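Treloar Serviced Kitchens
User Manual and Set-up Guide
Section 5: Worktop, Chopping Board and Small Appliances
Issued 18 June 2022

Contents of this section
5.1 Scope
5.2 Before setting up
5.3 Positioning the toaster oven and toaster
5.4 Setting out the back row
5.5 Placing the chopping board
5.6 Unpacking goods at the worktop
5.7 Daily cleaning
5.8 Monthly care of the bamboo board
5.9 Faults and replacements

5.1 Scope

This section applies to all kitchens of the Prurkska layout. It describes the standard arrangement of the main worktop and the care of the items kept on it. Kitchens of the Jendo layout have a separate hob counter and are dealt with in Section 6.

The person setting up the kitchen is referred to throughout as "the user". Where a step must be carried out by Treloar staff, the text says so.

The hob, the sink and the refrigerator are not covered here.

5.2 Before setting up

1. Read this section to the end.

2. Remove everything from the worktop, including any papers left by the previous user. Place small items in the crate provided in the lower cupboard.

3. Wipe the worktop with a soft cloth, warm water and a small amount of washing-up liquid. Dry it with a second cloth.

4. Examine the mosaic tiles at the back of the worktop. Loose tiles or missing grout should be reported before any item is put in place (see 5.9).

5. Check that the following have been supplied:

One toaster oven
One toaster, two-slot
One kettle
One bamboo chopping board with juice groove
One utensil holder
Storage canisters with lids
One measuring jug, 1,000 ml

Note: The number of canisters supplied depends on the length of stay. The inventory sheet inside the cupboard door gives the correct number for each kitchen.

CAUTION: Do not use bleach, limescale remover or scouring powder on the marble-patterned surface. Marks caused by these products cannot be polished out.

5.3 Positioning the toaster oven and toaster

1. Carry the toaster oven with both hands, holding it from beneath. Set it down at the left-hand end of the worktop, towards the back, with its door facing the middle of the worktop.

2. Open and close the door fully. It must swing freely and must not touch any canister or bottle. If it does, move the canister or bottle and leave the oven where it is.

3. Lead the power cord down the left-hand side of the oven, along the end of the worktop. Do not pass the cord over the top of the oven or behind the tiles' edge strip.

4. Place the toaster in front of the toaster oven, leaving a gap between the two. Any spare length of cord should be gathered and kept clear of the bread slots.

5. Place the kettle in front of the toaster, with the spout turned away from both appliances.

6. Connect one appliance at a time and test it. When the test is complete, switch off at the socket and unplug.

CAUTION: The top of the toaster oven becomes hot in use. Nothing is to be stored on it, including trays, cloths and chopping boards.

CAUTION: Never put a knife, fork or skewer into the toaster. If bread is caught, unplug the toaster and allow it to cool before turning it over above the sink.

Note: Bread should not be left standing in the slots after use. Take it out, and empty the crumb tray at the end of each day.

5.4 Setting out the back row

The strip of worktop nearest the wall is reserved for items in frequent use. They should stand in a single row.

1. Begin at the end nearest the toaster oven with bottled items such as oil, vinegar or syrup. Caps must be closed and the outside of each bottle wiped before it is put back.

2. Continue with bowls, jugs and lidded containers.

3. Place the utensil holder next. Wooden spoons and spatulas should stand with their handles upwards, except where the bowl of a spoon is too wide for the holder. Sharp knives are not to be kept in it at any time.

4. Place the canisters after the utensil holder. Use them for cereal, pasta, snacks and other dry foods. Press each lid down evenly.

5. Stand cereal packets at the far end. Fold down the inner bag before closing the packet.

Note: Users who prefer a different order may adopt it, provided that the door of the toaster oven still opens fully and the middle of the worktop remains available for the board. The standard order should be restored on the day of departure.

5.5 Placing the chopping board

1. Lay a damp cloth flat on the middle of the worktop if food is to be cut. The cloth prevents the board from slipping on the smooth surface.

2. Lay the bamboo board on the cloth with the juice groove facing upwards.

3. Press on each corner in turn. If the board rocks, turn it end to end and try again. A board that still rocks is warped and should be exchanged.

4. Leave space on every side of the board. It may be set square to the worktop or at an angle, whichever is more comfortable for the user's cutting hand.

5. When no food is being cut, the cloth should be removed and the board may lie directly on the worktop.

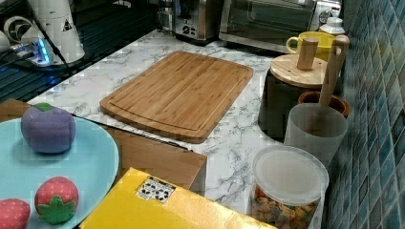
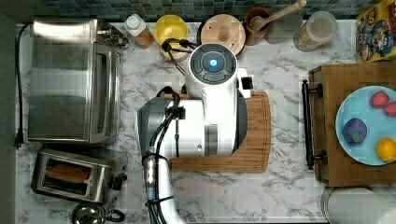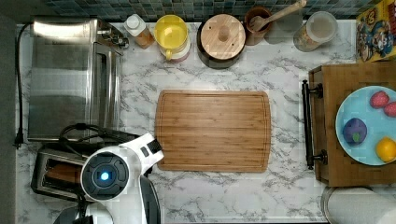

Figures 5a to 5c. Bamboo chopping board on the marble-patterned worktop, with containers kept along the wall.

Raw meat and raw fish are to be prepared on the white plastic board stored upright in the lower cupboard. The bamboo board is intended for bread, fruit, vegetables, cheese and cooked foods.

CAUTION: The board is not a pan stand. Hot pans and oven trays must be placed on the metal trivet supplied with the hob.

5.6 Unpacking goods at the worktop

Deliveries are often opened in the kitchen. The following procedure protects both the surface and the food.

1. Rest cardboard boxes on a stool, a chair or the floor. Boxes should not be dragged across the worktop, as staples and grit beneath them will scratch it.

2. Cut the tape with the blade pointing away from the body. Do not use the chopping board as a base for this.

3. Fold the flaps back fully before taking anything out.

4. Put food away first, and then crockery and household goods. Plates and bowls should be washed before first use.

5. Keep toys, packaging and other articles that are not food off the board.

6. Flatten the empty boxes and take them to the recycling store on the same day. Labels bearing a name or address should be torn off.

7. Wipe the worktop again as described in 5.2, step 3.

Note: Boxes left in the corridor will be removed by Treloar staff without notice.

5.7 Daily cleaning

1. Unplug the toaster oven, toaster and kettle and let them cool.

2. Wash the bamboo board by hand in warm water with washing-up liquid. Run a brush along the groove, paying attention to the rounded corners. Rinse both faces.

3. Dry the board at once with a clean cloth and stand it on its long edge until fully dry.

4. Move the back row forward, wipe the surface behind it, and wipe the lower tiles. Return each item to its place.

5. Wipe the metal surfaces of the appliances in the direction of the brushed finish. A dry cloth is sufficient on most days.

6. Wipe the marble-patterned surface last.

CAUTION: Do not put the bamboo board in the dishwasher or leave it to soak. The strips will separate and the board cannot be repaired.

5.8 Monthly care of the bamboo board

Oil the board once a month, or sooner if the surface looks pale or feels rough. A bottle of Eltelix board oil is kept with the cleaning materials.

1. Make sure that the board is completely dry.

2. Pour a small amount of oil onto a folded cloth and rub it along the grain. Treat both faces, the edges and the groove.

3. Leave the board on a sheet of kitchen paper overnight.

4. Remove any oil that remains with a dry cloth.

5. Enter the date on the care sheet inside the cupboard door.

Boards that are cut deeply or stained should be handed in at the service desk. Stocks of replacement boards are renewed each July, and for the rest of the year an exchange may take up to three working days.

5.9 Faults and replacements

The following should be reported to the service desk on internal extension 576:

Loose or cracked tiles
A damaged plug or cord on any appliance
A toaster oven door that does not close
Chips or deep scratches in the worktop
A warped or split chopping board
Missing canister lids

An appliance with a damaged plug or cord must be unplugged and left unused until it has been inspected. Users must not open the casing or change the cord themselves.

Questions concerning this section may be addressed in writing to Surachet Intarasuk, Kitchen Services, Treloar. Please quote the kitchen number and the paragraph concerned.

Continue to Section 6: Hob and Extractor.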